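Protokoll Lagerrunde, Dienstag

Anwesend: Kane Ruddock, Elaheh Karimi, Tobias Park (Protokoll). Entschuldigt: Ornella D'Amico

TOP 1 Gläser
Restposten Merrick, 94 Stück, kommen ins untere Regal. Elaheh macht neue Etiketten, alte sind unleserlich.

TOP 2 Graue Kisten
Boden zerkratzt, bleiben trotzdem in Gebrauch. Gläser künftig nur noch stehnd einsortieren – Kane hängt Zettel auf. 21 Kisten nachbestellen, Angebot Vemeck liegt vor.
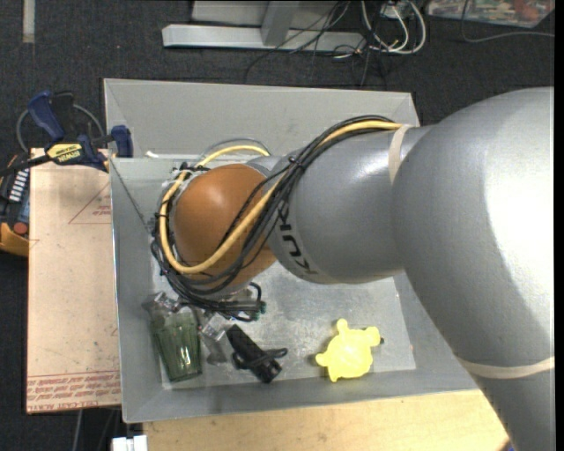 Zuletzt geändert: November, 16:40 Uhr, T. Park

Grünes Glas gehört zu TOP 1, bitte mit einräumen.

TOP 3 Sonstiges
Schlüssel Raum 25 fehlt immer noch. Nächstes Treffen wie gehabt, Ornella bringt Inventurlise mit.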